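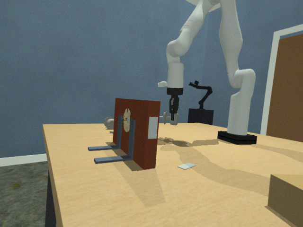 Marmalade ought to be bitter enough to make you wince a little, according to one reader in Rudgate, who wrote to us after our September issue and went on for nine pages (both sides!) about what had gone wrong with the jars on the supermarket shelf. Too sweet, too pale, and cut so fine you'd need glasses to find the peel.

I must say I'm inclined to agree, and so are a good many people in Preneck, where the winter marmalade fair has grown from a few card tables behind the hall into something that fills the whole main street. Last year 2,374 jars were entered, in a town of 2,000, and I defy anyone to walk past that many without getting peckish.

My own favourite came from up the Laduvness road, a dark Seville with a good slosh of rum in it, the colour of old boot polish and ever so much nicer on toast. The maker soaks her peel overnight, boils it slowly the next day and won't be hurried by anyone, least of all a magazine writer with a spoon in her hand. She was kind enough to let me stay until the first batch had set, and I drove home to Rutherford on the Friday with five jars rolling about in the boot and the windows up to keep the smell in.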